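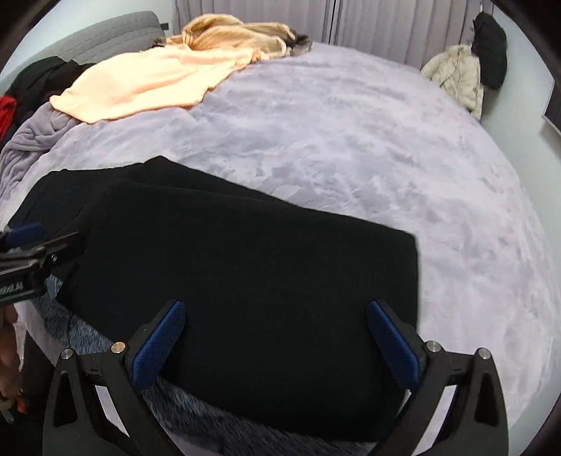

Unit 2: Folding heavy garments on a bed
Clerkcombe Household Skills, autumn course. Handout dated 2025-09-01.

A bed is a good surface for large, thick clothes. Smooth the blanket first, then lay the garment down and flatten it with your palms. Dark cloth hides its creases, so feel for them.

Lined garments
Treat the outside and the lining as two layers. Pull the lining straight before you make any fold – a bunched lining gives a lump that no amount of pressing will shift. Long seams are the best guide to whether a leg or sleeve is lying true.

Order of work
1. Close zips and empty pockets.
2. Lay one half over the other and line up the long edges.
3. Fold in any part that sticks out, such as a sleeve or the seat of trousers.
4. Fold from the hem to the top, in half or in thirds. Aim for a width of 32 cm, to suit the Kirner shelves.

Checking before you fold
Look along the seams and pocket edges for loose threads and knots. Snip them, don't pull. Pale lint shows up badly on black cloth and should be brushed off along the weave.

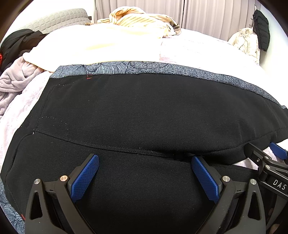

Su-chen Wu prefers to turn lined trousers inside out for brushing and to fold them the right way round afterwards. Either order is accepted in the practical.

For next week: bring one lined garment and a clothes brush.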